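## 4. Changes in the work at the sorting and clearing stations

### 4.1 Setting

The study was carried out at the Satberg site, a contract kitchen that supplies ready meals and drinks to offices and clinics in the Bilport area. At the start of the observation period the site employed 62 people across two shifts. Most of them worked at tables: portioning, lidding, checking, clearing and wiping down. The work was light but repetitive, and the order of tasks was left largely to the people at each table.

The Perkness system was brought in at the clearing tables first. Management chose these tables for a simple reason. They were the hardest to staff, and the items handled there (cups, lids, small tubs) were few in type. To prepare the system, workers used a hand-held gripper with two fingers to pick up and move items in the same way the machine would later have to. These sessions were done during paid hours, in blocks agreed with the shift leads. In all, 1,438 recordings were made at Satberg before the first arm was switched on.

### 4.2 Teaching the task

Workers described the recording sessions as slower than their normal work. With their own hands, most of them would lift two or three cups at once, often by the rim or with a finger inside. With the gripper they could take one cup at a time, and they had to think about the angle of approach. Several said that this was the first time they had been asked to look closely at how they cleared a table.

Clear plastic cups came up often in the interviews. A worker on the early shift told us that she knew where a clear cup was "from the corner of my eye," but that with the tool in her hand she had to stop and find the edge of it. Another said that the bright spots from the ceiling lights bothered her more than before – she had worked under the same lights for years and had never mentioned them to anyone. Figure 4 shows a clear cup on a light-colored table, with the gripper open.

The sessions also brought out differences between workers that had not been written down anywhere. Some cleared from the far edge toward the body, others from left to right. The late shift stacked before moving and the early shift did not. When the recordings were reviewed, the integrator, Kocsis, asked the site to settle on one order of clearing. The shift leads picked the early shift's method. People on the late shift accepted this for the recordings but kept their own way of working for the rest of the day, and we saw both methods in use through the end of the study.

### 4.3 After the arms were installed

Two arms were in daily use by the end of the second month. No one was let go, but seven people were moved from clearing to checking and packing. Those who moved gave mixed accounts. They had less lifting to do and fewer wet hands, but they also had less chance to walk about and talk. Clearing had been the job people took when they wanted a break from the line, and that use of it was lost when the arms took over the two nearest tables.

A new task also appeared. One person on each shift was now expected to watch the arms, reset them after a stop, and set aside items they had failed to pick up. The site log lists 337 stops over the observation period, and each was cleared by a worker from the floor. The task had no job title and no extra pay during the study. Workers who had taken part in the recording sessions were asked to do it more often than others, and they were generally quicker to guess what had gone wrong. Two of them told us they felt responsible for the machine's mistakes, as it had been shown the work by them.

Shift leads reported that planning had become easier for the clearing tables and harder for everything next to them. When an arm stopped, cups built up on the table within minutes and someone had to leave the packing line. The planning sheet made no allowance for this, and the leads kept a separate handwritten list of who could be called over.

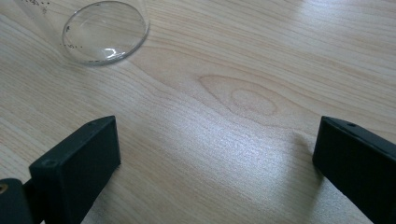

**Figure 4.** Clear cup on a tabletop, with the two fingers of the hand-held gripper in the foreground.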